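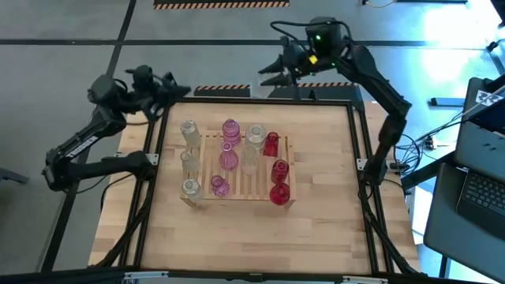 Heltum 14: un mes planificando brazos entre cristal

Llevaba tiempo queriendo escribir sobre Heltum, el planificador de movimiento que saca la gente de Skusterside, y como en febrero por fin nos pasamos a la versión 14 en el taller, ya no tengo excusa. Aviso de que esto va largo y de que me interesa sobre todo el uso con dos brazos. Si tenéis un solo brazo y movéis cajas de cartón, os podéis saltar la mitad (y seguramente os va bien con lo que ya usáis).

Nuestra mesa es la de la foto: dos brazos negros en las esquinas del fondo, tablero de madera clara y, en medio, la rejilla de listones con los jarroncitos. Transparentes, rosas y rojos. Elegí vidrio a propósito para esta reseña, porque es donde se me han caído todos los planificadores que he probado, unas veces en sentido figurado y otras con escoba.

La instalación

Mucho mejor que en la 13. Antes había que compilar dos dependencias a mano y rezar. Ahora es un paquete, un asistente que te pregunta dónde está la base de cada brazo y poco más. Le metí las medidas de la estructura, le dije que los brazos van fijados a los dos lados y a la media hora ya tenía el modelo en pantalla moviéndose con las articulaciones de verdad. ¡Media hora! Con la versión anterior perdí una tarde entera, y Sabina Bepari, que comparte mesa conmigo, todavía me lo recuerda.

Lo único feo es que el asistente da por hecho que las dos bases tienen la misma orientación. Si no es vuestro caso hay que editar el archivo de configuración, y el mensaje de error que sale no ayuda nada: «transformación no válida», sin decir cuál. Me costó un café largo encontrarla.

La percepción

Vamos con lo gordo. Heltum trae un módulo propio para meter obstáculos en el mapa a partir de las cámaras, y con los jarrones rojos funciona de maravilla. Los ve enteros, les pone un volumen ajustado y los sigue si los mueves. Con los rosas baja un poco: el cuello fino de los más altos se lo come a veces y te deja un obstáculo más bajo que el jarrón. Eso, planificando una pasada por encima, es una invitación al desastre.

Con los transparentes... pues depende de la luz. Se confunden con la madera, se ven como grises, y en nuestra sala entra sol por un lado del suelo a ciertas horas. A las nueve de la mañana me daba un mapa decente; a mediodía había huecos donde yo veía perfectamente un jarrón. La versión 14 tiene una opción nueva para objetos translúcidos que combina varias vistas desde la muñeca antes de decidir, y la mejora es clara, pero cuesta tiempo: el brazo tiene que pasearse primero. De 100 intentos de recoger una pieza transparente, 80 me salieron bien con la opción activada. No es un estudio serio, son mis apuntes en una libreta, con las piezas recolocadas a ojo entre intento e intento.

Mi consejo es que infléis el margen de seguridad a mano para el vidrio. Hay un parámetro por clase de objeto y los valores de fábrica son muy optimistas.

La planificación

Aquí me he enamorado, lo confieso. El planificador conjunto de los dos brazos es rápido y, sobre todo, saca trayectorias que parecen sensatas. Nada de esos codos que se van a dar una vuelta por el techo para bajar cinco centímetros. Con la rejilla llena, las piezas están bastante juntas y la pinza tiene que bajar casi en vertical; Heltum lo entiende si le pones la restricción de aproximación, y la respeta también al salir, cosa que Panik (lo que usábamos antes) se saltaba alegremente en cuanto tenía prisa.

El tiempo de planificación se me queda por debajo de los 400 milisegundos en casi todos los casos. Cuando los dos brazos quieren entrar a la vez en el centro de la mesa se dispara, y ahí echo de menos poder decirle «que espere uno y ya». Se puede hacer por código con las zonas reservadas, pero en la interfaz gráfica no hay manera. Se lo comenté a Ulla Myklebust, que lleva más años que yo con esto, y me pasó un guion suyo de cuatro líneas que reserva la zona central por turnos. Debería venir de serie.

Otra pega: los cables. El modelo no los contempla, y los nuestros cuelgan en bucles por el codo y la muñeca. Heltum te propone giros de muñeca que en el simulador quedan preciosos y que en la mesa te tensan el cable de la cámara. Acabé recortando los límites de la última articulación. Funciona, aunque pierdes alcance en las esquinas de la rejilla.

La interfaz y las herramientas

El visor es bonito y va fluido incluso en mi portátil, que no es ninguna maravilla. Puedes arrastrar la pinza fantasma, ver la trayectoria antes de lanzarla y rebobinar la anterior, que para depurar es oro puro. Lo que más uso es el comparador: pones dos planes uno encima de otro y te pinta dónde se separan.

Los registros, en cambio, siguen siendo un caos – un archivo por módulo, cada uno con su propio reloj. Para saber si un fallo vino de la percepción o del control tienes que casar las marcas de tiempo tú. Hay un complemento de Vlachopoulos que lo arregla bastante bien, pero se paga aparte y me fastidia pagar por algo tan básico.

La documentación está en inglés y es desigual. La parte de control de fuerza en la pinza, que para el vidrio es justo la que necesitas, son dos párrafos y un enlace que no lleva a ningún sitio. Al final fui subiendo la fuerza de cierre poco a poco con el jarrón rojo de cuerpo facetado y estriado, que agarra mejor, y de ahí saqué el valor para los demás.

¿Lo recomiendo?

Para dos brazos, sí, con ganas. Si venís de Panik vais a notar el cambio el primer día. Para un brazo solo me lo pensaría por el precio de la licencia. Y si vuestro trabajo es todo vidrio transparente, pedid primero la versión de prueba y haced las pruebas a distintas horas, con la persiana subida y con la persiana bajada.

Le pongo cuatro estrellas de cinco. La quinta se la guardo para cuando arreglen los registros. Si alguien ha conseguido meter los cables en el modelo de colisión sin que se muera el planificador, que me lo cuente en los comentarios, por favor.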